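Bainbridge Students Take Household Sorting Project to Flenura Robotics Meet

BAINBRIDGE, 5 June 2023 – The Bainbridge High School robotics club will enter its household sorting project in the open class of the Flenura Student Robotics Meet this summer, the club announced today.

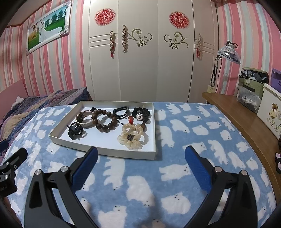

What does a team have to do to score in the open class?
A team picks one household task, records people doing it by hand, trains a program on those recordings, and then runs the task in front of judges with no one touching the controls.

The Bainbridge entry is called Puto. Its task is sorting small personal items such as bracelets, hair clips and scrunchies from a shallow tray into separate containers. Students chose the task in December after voting down a plan to stack cups.

"Cups are all the same shape, and a scrunchie is a different shape every time you put it down," said Judite Amaral, the club's faculty adviser. "The students wanted something that people have in their own bedrooms. It has been harder than they expected, and they have kept going with it."

Club members do the task at home with a hand-held gripper that carries a camera. They pick up each item, move it and let go. The recordings are then checked at the school, where the usable ones are added to the training set. The club has collected 600 recordings so far. Of those, 71 were thrown out, mostly for poor light or because a hand covered the lens.

The rest of the work is done in the school's engineering room on Mondays and Thursdays after the last bell. Students there use a bench arm fitted with the same style of fingers. The arm can now pick up bead bracelets and hair clips on most tries. Watches are still a problem. The strap tends to slide out when the fingers close on it from the side, and the team is testing a slower approach from above.

"We used to record everything on one table in the shop," said Eusebio Huaranga, a junior who leads the data group. "Then we tried the program on somebody's bedspread and it couldn't find the edge of the tray. So now we record in real rooms, on beds and desks and floors, with whatever is normally there."

Huaranga said new members usually need an afternoon to get comfortable with the gripper. The most common mistake is moving too fast. A recording in which the student rushes is hard to learn from, even when the item ends up in the right place.

The club is divided into three groups – data, hardware and programming – and students may change groups at the start of each semester. No earlier experience is required. Parents or guardians sign a form before any recording is done at home, and recordings are stored on a school drive that only club members and the adviser can open.

Parts for the bench arm were paid for with a grant from Groltby, a machine shop in Bainbridge. The shop also cut the finger plates for the bench arm from the students' drawings. The first set was too thick to slide under a bracelet, and the students redrew them.

At the meet, each team gets three runs. The best run counts. Judges lay out the items themselves, and teams do not see the layout until the clock starts. Points are taken off for dropped items and for anything left in the tray. Teams also give a short talk on how their recordings were made.

The club will hold an open practice in the engineering room before leaving for Flenura. Visitors may bring small items from home for the arm to try. Glass and anything of value should be left at home. The date will be posted on the club's page on the school website.

Students entering grades 9 through 12 who want to join for the fall may pick up a form at the front office or ask Ms. Amaral in the engineering room.

Contact: Judite Amaral, Bainbridge High School Robotics Club

Comments

robomom_B
My daughter is in the hardware group and talks about finger plates at dinner. Can younger brothers and sisters come to the open practice?

J. Amaral
Yes, with an adult please.

tgk44
Is the bench arm something they built or a kit? We are trying to start a club at our school and the arm is the part we can't afford.

Eusebio H.
Kit for the arm, our own fingers. You can start recording before you have an arm, we did.

Dell R.
Good luck in Flenura. Try it on a tangled necklace!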